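Keeping a drawer full of toothbrushes, daft or sensible?
Warkley Home Forum > Bathroom bits

flostora60
Posted 13/06/2025
Does anybody else hoard toothbrushes? I've been sorting the bathroom since March (slow going!) and every cupboard has another one in it. My other half says bin the lot. I say they're brilliant for grout and taps, and I'm not paying for a special brush!

Zulach
Keep them. I do the shower tracks with mine, bit of bicarb, lovely job.

darko_486
Sorry, but no. One for cleaning, the rest out. You'll end up with 100 of the things and still never do the grout.

flostora60
Ha, rude but fair. I do want to sort out which are for teeth and which are for scrubbing though, because the green and white ones all look the same to me. Got them out on the table with the wipes, and I'm thinking tape round the handles of the cleaning ones. 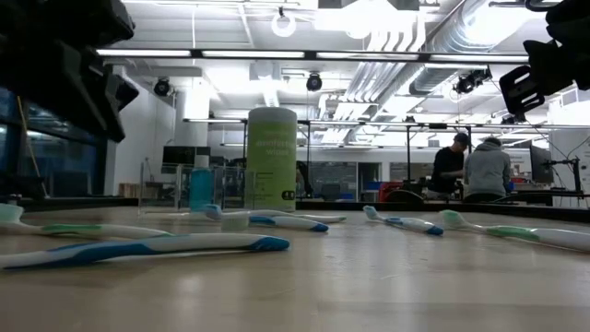
Zulach reckons tape goes slimy within a week and you're better off snipping a corner off the bristles, which I've done for years and never mixed them up.

darko_486
Or buy one in a colour you hate. Mine's orange and lives under the sink.

flostora60
Snipping it is then. Scissors out tonight.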